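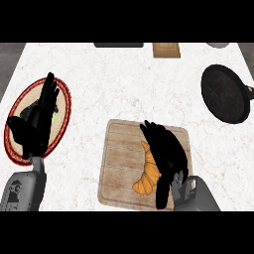

4. Setting up the Antal timing gates for sprint testing

Read section 3 first if the gates have not been charged. These steps cover a straight 40-metre sprint on grass or artificial turf, with splits at 10 and 20 metres. Tokdale RFC uses the same layout for its academy intake in August, and the wording below is mostly ours. The booklet in the box promises set-up in five minutes. Allow twenty.

1. Measure the lane with a steel tape. Do not trust pitch markings. At Findton the painted ten-metre line was out by the length of a boot.

2. Put a flat marker at 0, 10, 20 and 40 metres, on both sides of the lane.

3. Stand a tripod on each marker and set the beam height to 95 cm. The booklet suggests hip height, but doesn't say whose hip. Pick one height and keep it for the whole squad.

4. Fit the sender units on the left and the reflectors on the right. Turn each sender until its light goes from red to green.

Note: green means the beam has found something that reflects. It may have found a hi-vis bib on the touchline. Pass your hand through the beam and check that the light drops out.

5. Switch on the handset and choose Sprint, then New. Enter four gates. The handset will offer to "detect automatically". Say no and enter the distances yourself.

6. Mark the start line 50 cm behind the first gate. Players who start on the gate itself tend to break the beam with a hand or a forehead and hand themselves a head start.

7. Walk the lane once. You should get three splits. If you get two, go back to step 4.

8. Have one player run it twice at full effort, with a proper rest between. If the two times are far apart, check the tripods before you blame the player.

Caution: do not leave any tripod inside the running lane, and keep at least 15 metres clear beyond the last gate. Backs do not slow down as quickly as they say they will.

Caution: the senders are sold as weatherproof. Ours coped with drizzle and gave up in steady rain. Bag them or bring them in.

4.1 Saving results

The handset holds 100 runs, then writes over the oldest without a warning. Copy the runs across at the end of every session. The Druvis app gives each player a "speed rating" as well - Jyoti Solanki and Gert Van Wyk compared it with the raw splits for a full squad and could not work out what it was measuring. Record the splits and ignore the rating.

Error 1365 means a gate has lost contact. Switch that gate off and on again, then repeat step 7.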